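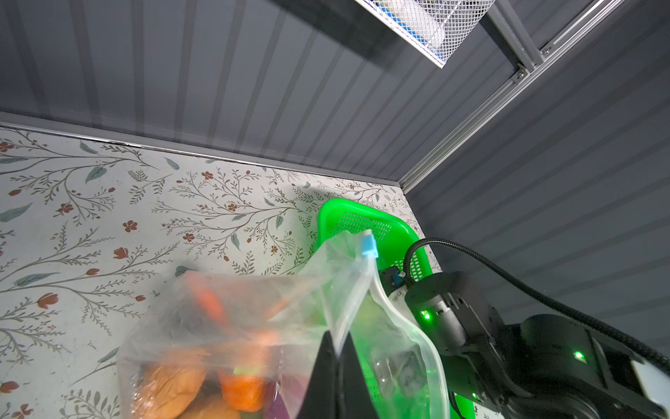

Veg all in one zip bag — how do you store yours?

Teodora Petkov
Posted Wednesday, Wakham

I've been putting the whole veg shop in one clear zip bag, little blue clip on the corner, done. Carrots, aubergine, lettuce on top. Quick, but the lettuce goes limp and I'm binning half of it. Got a green mesh basket and a divided tray, both doing nothing. What goes where? Small kitchen, no larder.

2 answers
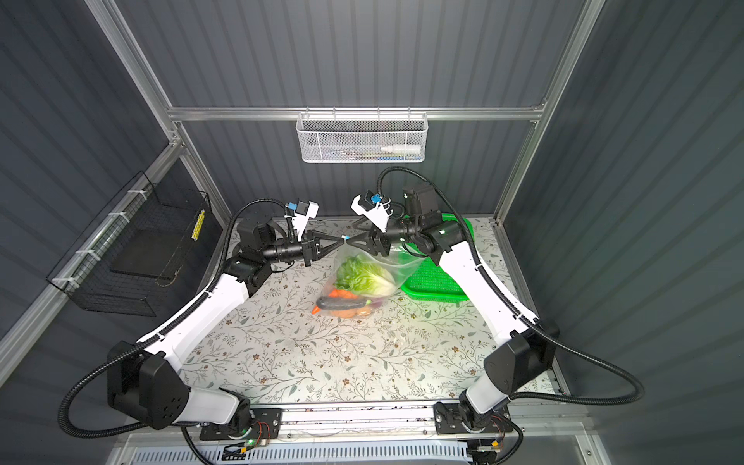
Krum Kolev
9 helpful votes

Lettuce out of the bag first. Heavy stuff underneath is fine for the carrots, but leaves sat in the same damp air go slimy. Mine lasted almost 2 weeks once I gave it its own box with a bit of kitchen roll. Change the roll when its soggy. Carrots can stay bagged, bottom of fridge. Aubergine I just leave out and eat quick.

Dont wash anything till you need it.

Eleni Trajkovski
2 helpful votes

Tray for the lot, I'd say. Cabbage and lettuce together, onion up the front, basket left over for fruit or whatever. I do a long version of this for the Nodosley allotment page, pasted below. 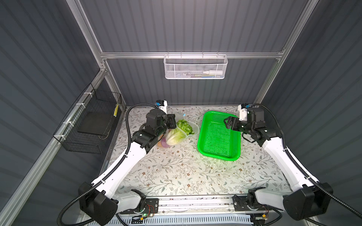 Reading time: under a minute

Sorting a mixed bag. Tip it out, check for bruises, eat those tonight. Leaves to the back of the tray where they wont get squashed. Onion in its own bit. If you've potatoes, keep them well away from onions, somewhere dark — they sprout otherwise, so a cupboard is better than the tray long term. Wipe the crumbs up after. Mesh basket is good for anything that wants air, tomatos, peppers, lemons.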